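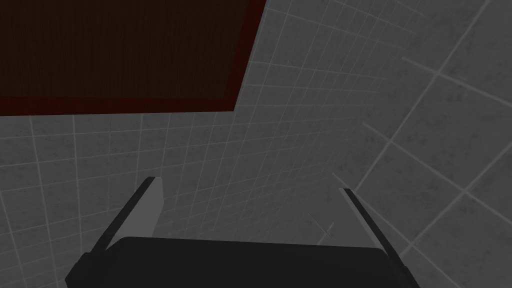 ## Is this a real robot or a computer model?

At the moment it's a model. The Benora build is a two-armed robot that a few of us are putting together in a shared workshop, and the simulated version is a long way ahead of the metal one. I'd be wary of anyone who tells you that means the job is nearly done. A gripper in a simulator never strips a thread or pinches a wire.

## Why simulate it first, then?

Money, mostly. Győző Kelemen talked me into it after we cooked two motors in one evening. I still think we've put too many nights into the simulator and too few at the bench, but I can't argue with the price of a crash on a screen.

## What's in the test room?

Grey square tile on the walls, a timber floor, a big dark door in a red-brown frame and a window with nothing but black in it. Zoi Koutsoukos made the room and called it Jodach. It's plainer than any room you'd live in. I count that against it. My own hallway has shoes, a dog bed and bad light, and I don't expect a robot that copes with Jodach to cope with that.

## Where do the wrist views come from?

Each arm carries its own virtual camera behind the gripper, looking out past the fingers. There's another view from the body. When an arm is folded up or pointing at the wall, the wrist camera gives you a lot of tile and not much else.
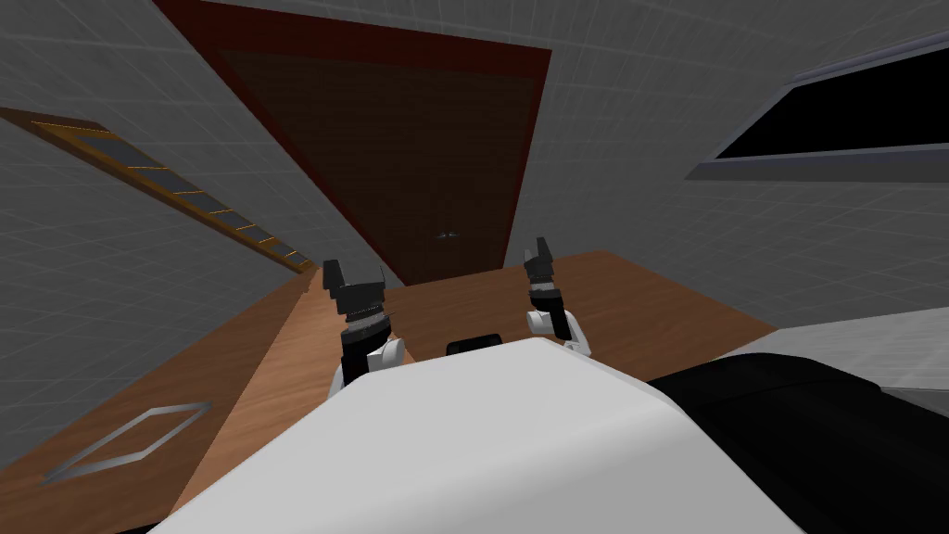 People ask for a nice level picture of the whole machine. We could make one, but it wouldn't be what the software gets to work with, and I've seen enough glossy robot pictures to last me.

## Can it open the door?

Don't count on it. The handle is small and dark, and getting two fingers around it is a harder job than it sounds. Kedir Derese reckons we'll have it working by April. He also reckoned that last April.

## Why only two fingers?

Fewer parts to print and fewer to break. A pair of flat-faced fingers will handle a box or a block of wood. It won't do your buttons up. If somebody offers you plans for a five-fingered hand you can make at home in a weekend, ask to see one that's been used for a month.

## Do tile patterns cause trouble?

Possibly. Ayana Zeleke thinks a repeating grid makes it hard for the software to tell one bit of wall from the next, particularly when an arm is close to a corner. I'm not convinced. We haven't run the same test against plain paint, and until we do it's a hunch - a decent one, but a hunch.
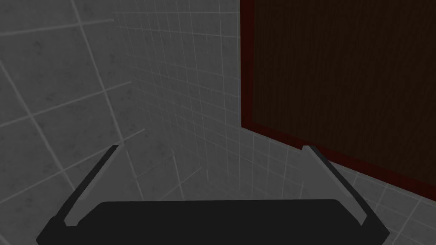 What I'd like to see is the same arm moves run in both kinds of room, with the results written down by someone who doesn't care which one wins. Ayana has offered, so I've asked Ayantu Woldemariam to do it.

## Can I copy the build at home?

The simulator side, yes, if your computer has a reasonable graphics card. For the arms, wait. The shoulder bracket is on its second design and I don't trust this one either. It flexes when the arm is held out at 90 degrees, and the model doesn't show that at all.

## Is it safe around kids?

No. Keep them out of the workshop while the arms have power, and fit a stop button you can reach without leaning over the machine.

## Can I come and see it?

Evenings after seven are best. Bring closed shoes and your own safety glasses. You may well find us all staring at a monitor.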